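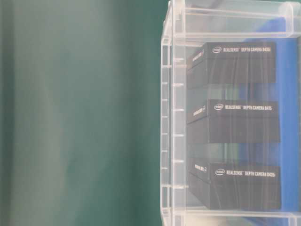 4. Setting the bench and making the first grip

This section continues from section 3, where the two arms of Kimby were fixed to the table and the cables were tied. Before you go on, both arms must pass the power test of section 3.6. If one arm did not pass, do not use the other arm alone with these steps. The values for single-arm work are different and they are in the appendix.

You need: the green cloth, the calibration card, a soft brush, a 2 mm hex key, a light plastic container that may get scratched, and one free evening. Two people are better than one for steps 9 to 16.

4.1 Cloth and table

1. Switch off both arms and put them in the rest position. The emergency stop must be pressed.

2. Lay the cloth on the table and pull it from the corners. A fold under the working area is not acceptable if it stands up from the table. A flat crease you can leave, we worked with one for weeks.

3. Fix the cloth with tape on the underside only. Tape on the top side shines, and the camera software takes it for an object.

4. Brush the cloth. Small threads and crumbs come back every day in our workshop (the wood people are on the other side of the room), so this step is also in the daily list in section 7.

5. Set the lamp so that the shadow of the arm falls away from the place where you will put the container. With one lamp some shadow always stays. This is normal.

Note: We tried a white table first. The clear plastic parts could almost not be seen on it. With the cloth we see at least the bright edges.

4.2 Cameras

6. Before you open any camera box, read the model name on it and write it in the table on page 2 of the log book. We have D415 and D435i in the same storage, and the boxes look very similar from a distance. Saranya Murthy lost one full Sunday with the wrong settings file loaded.

7. Connect one camera, start Notik, wait until the name appears in the list, then connect the next one. Do not connect all of them together.

8. In Notik, open Devices and give each camera a name of its place: table, left wrist, right wrist. Please do not use names like "cam1" and "cam2". After a restart the numbers can be exchanged, and then the right arm is looking through the left camera.

Caution: When you route a wrist cable, move the arm by hand to both end positions before you tighten the clamp. The cable must never be the thing that stops the wrist.

4.3 Closing the fingers

9. Release the emergency stop. Your helper keeps one hand near it until the end of step 16.

10. Send the right arm to the position LOOK DOWN. Keep the speed at 200. The file from the kit comes with 1000, and this is too fast for a new build.

11. Close the gripper with nothing in it. Use the slow close command, not the button on the handle.

12. Look at the tips in the wrist camera. They should meet and make one low peak like a small roof. Lower down there is an opening between the fingers that gets wider toward the base, this is the shape of the part and you do not need to correct it.
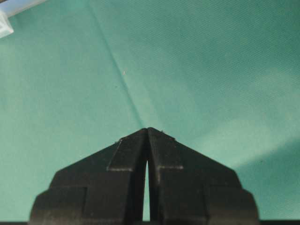

13. If one tip is standing higher than the other, loosen the two screws at the base of the higher finger, a half turn and no more. Push the finger down with your thumb, tighten, and repeat from step 11. Hema Poduval makes a third finger adjustment with paper under the base. It works, but then you must write it in the log book, otherwise the next person will look for the mistake in the software.

14. Clean the slopes of the fingers with the dry brush. Old pad material can come off in small crumbs at the outer corners. Pale scuffed places on the black surface are only wear and can stay, as long as the edge is not broken.

Note: Do not use Flirodine or any other solvent on the fingers. We use Flirodine for the table rails only.

15. Save the closed position as ZERO. From now on, Notik counts the opening from this value. If you change a finger later, you must save ZERO again, also when you think that it looks the same.

4.4 First grip on the container

Most guides begin with a foam cube. We did this also, and the cube was so easy that we learned nothing about our fingers. A clear container with ribs and a rim is a harder object, but it is what we want to move in the end.

16. Put the container on the cloth with the rim toward the gripper. Take out everything that is inside. Set the force limit to 600 in the Grip menu. Your helper checks the number aloud.

17. Drive the right arm toward the rim with the small steps. Do not trust the depth picture here. With clear plastic we got holes in it and also wrong distances, so watch the wrist view and the real object, in turn.

18. If the rim has a raised middle part, bring the fingers under this part. The left and the right shoulder of the gripper should look equal on both sides of it. Correct sideways before you go forward, never both in one move.

19. Stop when the tips are at the lower edge of the rim. Bright spots on the plastic can hide the edge. In this case, move the lamp a little — not the arm.

20. Open the fingers to 2 steps more than the thickness of the rim, go forward, close slowly. When Notik shows HOLD, wait. Do not lift yet.

Caution: The container can jump sideways if only one finger touches it. Keep your face away from the table height during step 20.

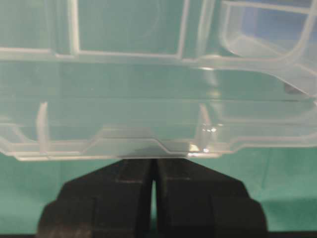
Thenmozhi Chettiar asks us to move the lamp correction of step 19 to the front, before the arm goes near the container at all: "When I did it in your order, my hand was under the arm while the motors were on. I know the speed was low, but still I did not like it. Put the lamp right with the arm in rest position, then drive, and if the shine is disturbing again, go back to rest and repeat."

We agree with her. Until the numbers in this section are changed, please read step 19 in this way: first rest position, then the lamp, then start again at step 17. The emergency stop is pressed while any hand is over the cloth.

21. Lift the container by a few small steps and hold it there. If it turns in the fingers, put it down and grip nearer to the middle of the rim. If it slides straight down, go back to step 14 and clean the fingers again before you touch the force limit.

22. Put the container down, open, and return to LOOK DOWN. Write in the log book the force limit, the lamp position and which cloth was used.

23. Repeat from step 17 until you have five holds one after the other without a correction.

If you cannot reach five holds, the usual fault is the saved ZERO and you should repeat part 4.3 completely. Ask in the Joseph room before you increase the force limit, Rainer Görtz or Bhavana Unnithan is there on most evenings. The left arm is set in the same way, with the finger screws mirrored. Its values are in section 5.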